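4.2 What people keep, and where they keep it

We had gone into the Skosden interviews expecting to talk mostly about shopping, and it took us a little while to notice that our participants kept steering us back to storage. Of the 455 households that returned the August diary, a good many had written in the margins, quite cheerfully, about the jar at the back of the cupboard or the tub with the missing lid. We had left no space on the form for that sort of thing, and we are grateful they ignored us.

The diaries gave us 904 separate entries in which food was moved from one container to another. Following Tan and Hägglund, we sorted these by the reason given, though plenty of people gave two or three reasons at once and a few gave none at all. The most common was simply making room. Next came what one retired neighbour in Dodby called "keeping the family together" - putting all the small things into one bigger thing so they could be carried to the table and back again in a single trip. We have kept her phrase as our label for the category, partly for its clarity and partly out of fondness.

Grouping of this kind was more usual in shared homes than in homes of one or two people. Vahidi found much the same in his earlier work at Stukow, although his participants were students and had rather less cupboard to argue over. Labelling, on the other hand, hardly varied with household size, and we return to that puzzle in Section 5. 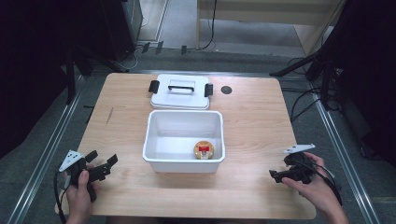 Figure 3. Lidded storage box, open, with one small round container inside.

Boxes with a carry handle (Figure 3) came up often in the follow-up conversations, usually with some affection. People favoured them for picnics, for sickroom trays and for taking supper to a neighbour, and several had owned the same one for many years. Colour came up far less than we had guessed it would.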